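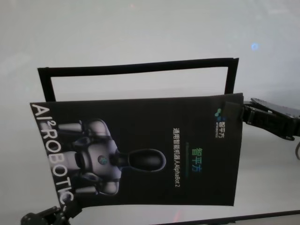

Niacinamide and zinc balm pilling under sunscreen

ostrowski_v
I've been using the Bindetti aftershave balm since October, applied after a wash and before SPF. It pills along the jaw every time. The balm lists dimethicone third and carbomer near the end. The sunscreen is Gallis matte fluid, silicone base. Is this a layering fault or a formula clash?

mlindq
Probably quantity. Two pumps of that balm is too much for a shaved face. Try one and leave it ten minutes.

ostrowski_v
Already on one pump. Waiting makes no difference that I can see.

kapoor.anika
Carbomer is the more likely cause. Gel films made with it break up when you rub a second product over them, and salts make it worse. Zinc PCA is a salt. Pat the sunscreen on in two thin coats and don't rub.

jlindemann
Disagree about the carbomer. It's in half the moisturisers on the shelf and most of them don't pill. I'd look at the silicone elastomer in the sunscreen first. I had the same problem with Gallis over a plain glycerin lotion, no carbomer in it at all.

kapoor.anika
Which lotion? If it had xanthan gum the result would be much the same.

jlindemann
Delacroix unscented. I'd have to check the label for xanthan.

Malsha_S
Are you exfoliating? Dead skin left after a dry shave rolls up with the product and looks like pilling. I use a mild lactic acid toner in the evening, 2 nights a week, never on the same day as a blade.

ostrowski_v
No acids at present. I shave wet, every morning, single blade.

mlindq
Then I wouldn't add lactic acid to a face shaved daily. It will sting and you'll have changed two things at once. Drop the balm for four days, keep the sunscreen, and see.

Malsha_S
Twice a week at low strength is hardly aggressive, but fair point on testing one thing at a time.

jlindemann
Checked the Delacroix label. Xanthan gum, second from last. So that doesn't settle it either way.

ostrowski_v
Four days without the balm: no pilling on the cheeks, slight pilling under the chin where I rub harder. Patting stopped that as well. I'll try the Nondico balm next, which has neither carbomer nor zinc.

kapoor.anika
Check it for acrylates too. Same sort of film.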